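Getting the cloudy look off plastic cups

Plastic tumblers go cloudy for two reasons. One is hard water scale, and that comes off. The other is fine scratching from scourers and the dishwasher, and that's there for good.

To find out which you've got, wipe a little white vinegar on one spot with a soft cloth. If the spot clears, soak the lot. Mix 200 mL of vinegar into 400 mL of warm water, stand the cups in it for half an hour, then rinse well.

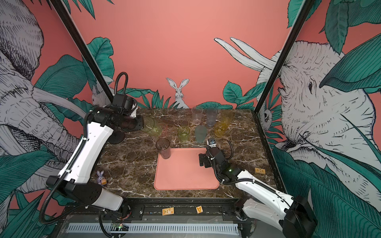

Translucent plastic cups on a marble tabletop.

Colour can fade if cups sit on a sunny sill, so keep them in a cupboard. Don't stack them damp – they stick and start to smell. If two are already jammed, put cold water in the inner one and stand the outer one in warm water for 2 minutes, then twist gently.

Skip the bleach.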